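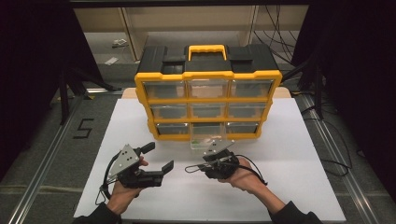
Small Parts Sorter, part-time
Vultuletti Hardware Reuse, Brildale

Vultuletti takes in leftover hardware from closed workshops, repair counters and house clearances, sorts it, and sells it on by the drawer or by the pound. We have an opening for a part-time sorter at our Brildale workroom. The position starts in September and runs through the winter, with a chance to stay on after that.

The work

Most of what comes in arrives mixed. A typical box holds screws, washers, picture hooks, fuses, plastic anchors, cable clips, and things that take a while to identify. You will sort these by type and then by size, and put them away in drawer organizers with clear fronts so that counter staff can find them without opening everything.

You will also:

Empty, wipe out and refill used organizers before they go out for sale
Check that drawers slide properly and latches close
Write and apply drawer labels
Pull drawers for customer orders and put them back in the right slot
Set aside anything sharp, rusted or leaking
Keep the white sheet on your table clean, and shake it out at the end of the shift

We handle a lot of organizers with a carrying handle on top and lidded compartments under it. Please carry these level. A drawer left partway out will empty itself on the carpet, and washers are hard to get out of carpet.

Each organizer gets a number and a line in the stock book. Drawers are read left to right, top row first. If you move something, you change the line. We are strict about this one.

Hours and pay

Two shifts a week, 6 hours each, starting at 9 a.m. There is a half-hour paid break. Pay is hourly and is the same for all sorters during the first season. It will be confirmed in writing before you start. Extra shifts come up when we clear a large site. Last winter the Mansilla workshop clearance brought in 61 boxes, and the regular sorters were offered additional hours until it was finished. You may turn extra shifts down.

What we are looking for

Good close-up vision, with or without glasses
Steady hands and patience with small things
Ability to read a ruler in both inches and millimeters
Clear printed handwriting
Ability to lift a full box of up to 47 pounds, or to ask for the cart

Experience in a hardware store, sewing shop, model shop or stockroom is useful but not required. You do not need to know the names of all the fasteners. There is a sample board on the wall and a thread gauge at each table. Most people know the common sizes by the end of the second week.

The workroom

The room is on the ground floor, carpeted and heated. Tables are a standard height and chairs are adjustable. It is a quiet room and headphones are fine as long as you can hear the counter bell. Long sleeves are fine too, but they should fit closely at the wrist. Loose cuffs catch on open drawers.

Gloves, trays, tweezers and magnets are provided. Replacement drawers for the Plastell units are kept in the back cupboard, so please do not glue a cracked one.

How to apply

Send a short letter or email telling us what work you have done, paid or unpaid, and which mornings you are free. A resume is welcome but not needed. You can also leave a letter at the counter in Brildale during opening hours.

Applicants we would like to meet will be asked in for a one-hour paid trial. You will be given a mixed tray and an empty organizer and asked to sort one into the other. We look at how you work more than how far you get. We will reply to everyone who applies.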